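Workshop notebook, 16 January 2025
Family trip planning: the Munley aquarium day, and whether to do it again in May
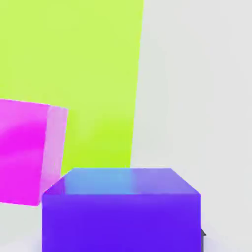 What we were told

The Parkivstead site says the aquarium is "a full day out for all ages." I have my doubts about any place that claims all ages. Ours are two and six, which leaves out most of them. We left after breakfast, 212 miles on the odometer by the time we parked, and that includes one wrong exit and a stop for a diaper.

Writing this up while I still remember it, so whoever plans the May trip for the cousins doesn't go by the brochure alone.

The drive

Sarantis route, the one everybody in the family swears by. I don't see it. It saves you a toll and costs you a long string of stoplights past the outlet mall. The six-year-old slept. The two-year-old did not. Songs worked until Munley and then they didn't.

I had read that you should time the drive for a nap. Fine in theory. I have now tried it on three trips and got a nap once, in the parking lot, when it was time to get out.

Tickets

Bought ahead online, 18 dollars each for adults, the six-year-old a bit less, under three free. The timed entry is supposed to keep the crowd down. The line at our time was as long as the line for people with no tickets, and both went to the same door. I'd still buy ahead in May, mostly for the parking discount, but I wouldn't expect to walk in.

The "family bundle" adds a drink cup and a photo in front of a painted whale. Skip it. I did the math in line and it came out more than buying the same things at the counter, unless you really want the whale.

Inside

Jellyfish room: good. Dark, quiet, a bench. Both kids stood still, and that hadn't happened since we left the house. I'd spend twice as long here next time.

Penguins: crowded at feeding time and nearly deserted after. The sign pushes you toward the feeding. All we saw of it was coats. Went back half an hour later and had the glass to ourselves.

Touch tank: the two-year-old wanted no part of it. The six-year-old touched a ray and then talked about it for the rest of the day, so I have to give them that one. Sleeves got soaked up to the shoulder. Bring a spare shirt for each kid.

The big tank: the banner says 400 species. Maybe. I'd like to know if that counts the ones that never come out from behind the rock. Shark went by, the kids yelled, everybody was happy. I'm only saying the number is doing a lot of work.

The parrots and the sloth: why are they in an aquarium? Nice sloth. Still.

Lunch

Ate at Brostevia, the cafe upstairs, on the advice of a travel blog that I now think was written from home. Chicken strips lukewarm, fries good, high chairs all taken. The blog promised a view of the otters. There is one if you get the corner table, and you will not get the corner table.

Re-entry is allowed with a hand stamp. So next time: cooler in the car, eat at the picnic tables by the lot, go back in. We'd have been done in half the time.

Gift shop

You can't leave without going through it. One stuffed ray, one plastic squid that lights up. The squid was dead before bedtime. I had said it would be, and got no credit for it.

Would I do it again

My spouse says it was a great day. I say it was a good two hours with a lot of driving on both ends. The six-year-old says can we go tomorrow.

If the cousins want to go in May I won't argue, but I want it on paper that I think staying overnight is a bad trade. The hotel pool would get more use than the aquarium, and we have a pool in town.

To do before May

- Ask if the membership gets you in at other places. The desk said yes, the web page says "select partners." Don't believe either one until we see a list.
- Find out if strollers are okay on the lower level. We were told no at one ramp and waved through at the next.
- Try the interstate in place of the Sarantis route and write down the times both ways - door to door, no leaving out the stops.
- Spare shirts.
- New batteries for the squid, if anybody can get the back off.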